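ok so feedline replacement day. thread, will add to it as I go

Current setup for anyone new: ADS-B receiver in the attic, 1090 collinear on a mast off the back gable, run of cheap coax I bought when I didnt know better. Max range has been stuck at 93 nautical miles for months. Guy one ridge over gets double that with a worse antenna.

Always assumed it was the trees. Then Setareh Sharifi looked at my polar plot and asked why it was bad in EVERY direction. Trees on two sides only. Fair point.

So – coax. Pulled the connector at the antenna end last night. Green crud on the center pin. Braid went black a good foot back from the cut. Water's been in there a while.

New stuff is low loss, proper N connectors both ends, self-amalgamating tape over the top one this time. Plus a Cumimura filtered preamp, which I've had in the drawer since May and never put in.

Question before I start. Preamp at the antenna or at the receiver? Everybody says antenna. But then I need a bias tee and DC up the line and one more box outside to leak.

Booker Sorensen says antenna end, no argument, the noise figure of the first stage is what counts and any loss ahead of it you never get back. He's right I know he's right. I just hate ladders.

Ok antenna end.

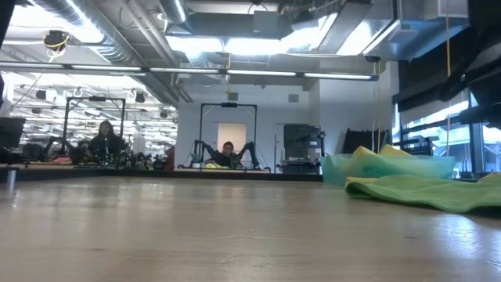
posted by the author of this thread · 2020-02-20

Bias tee is putting out 4.6 V no load. Preamp wants 3.3 to 5. Good enough, checked it at the far end of the new coax too and the drop is tiny.

Crimped first connector. Bad. Center pin sat too far back. Cut it off, did it again. Second one fine. Meter says no short, center to center good.

Up the ladder. Wind is worse than it looked from the kitchen

Antenna down, new pigtail on, preamp box zip tied under the mast bracket with the cable entries facing the ground. Drip loop. Tape over everthing. Back down. Fingers numb.

Power on and... message rate went DOWN. 191 a second, was getting more than that on the rotten coax. What

Gain. It's the gain. Left the SDR on max from before and now there's a preamp in front of it, so the front end is just getting flattened by everything close in. There's also a pager transmitter out by Greenberg that I bet isn't helping, filter or no filter.

Stepped gain down one notch at a time, gave each one ten minutes. Boring but do it that way, the rate jumps around too much to judge off thirty seconds.

Third notch down: 704 a second. Two more: 800. One more after that and it starts falling again. Backed up one, leaving it.

Strong messages (over -3 dBFS) sitting under five percent now, was way up in the twenties before. If you only look at one number when setting gain look at that one.

Range is filling in to the west already, first time I've seen anything over Zornisstead below ten thousand feet. East still has a notch in it – that one probably IS the trees.

Someone asked about lightning. Gas tube arrestor where the coax comes into the house, bonded to the ground rod. Get one rated to pass DC or your preamp gets no power. Ask me how I know

Also asked: is the Feter mast clamp any good. Its fine. Swap the bolts for stainless.

Leaving it to run overnight, will post the new polar plot next to the old one once it has a full day on it. Going to go feel my hands again

Contact | © 2020 | Back to top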